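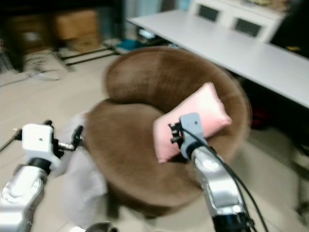

Pink cushion against a brown plush pillow.

Print | E-mail
April 2020

Plirnach Disc Archiver: update notes

The May build of Plirnach changes how the program splits large folders across several discs. Until now, files were placed in name order, and a disc was closed when the next file did not fit. The new build sorts by size first and fills the remaining space with smaller files. In our test set of 237 folders, the old method needed 475 discs. The new one needed 70 fewer.

Burn speed is not affected. Verification still runs after each disc and can be turned off under Settings, Write.

Search this site Go
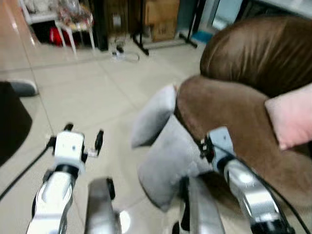 Index files are now written to every disc in the set, so a missing disc no longer blocks a restore of the others. Sets made with Letness 9 can be read but not extended. To add files to one of these, import it as a new project and burn it again.

Known issue: menu templates from Kioko lose their background sound when the project is saved to a network drive. Save to a local drive until the fix is released.

E-mail this item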